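Buying a Bench Arm: Frequently Asked Questions

Last updated 13 Sep 2023 by Dilani Haque, Palell Equipment Planning

Who is this page for?
Departments and small shops putting a first robot arm into next year's budget. If you already own an arm and need a second, go straight to the quote form.

When do requests have to be in?
By the end of July for the next budget year. Late requests are held over unless another department drops out.

What does a quote cover?
The arm, its controller, one end tool and five hours of setup. Tables, guarding and spare tools are quoted on separate lines – please don't fold them into the arm price, as they are written off on a different schedule.

How long does delivery take?
Plan on 100 days from a signed order. Arms ordered through Drikis have taken up to 180 days, so ask for a date in writing.

Can we reuse a table we already own?
Often, if it is rigid and has a way to bolt things down. Vinh Cù checks tables before the order goes out. Send him the dimensions and the load rating.

Do we need a gripper right away?
Not for pushing work. A plain rod tool will slide small blocks across a board, and it costs far less than a powered gripper. A replacement rod from Mulder is $79.

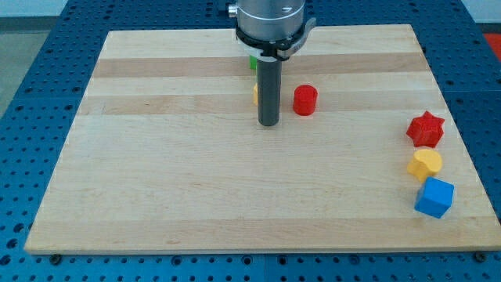
Should we pay for the service contract in the first year?
Leave it out if the arm comes with a full warranty. Put the contract in the second-year budget, and get the price fixed when you order.

Who signs off on the purchase?
Your department head, then Palell. Orders that include guarding also need a safety review – allow two extra weeks for that.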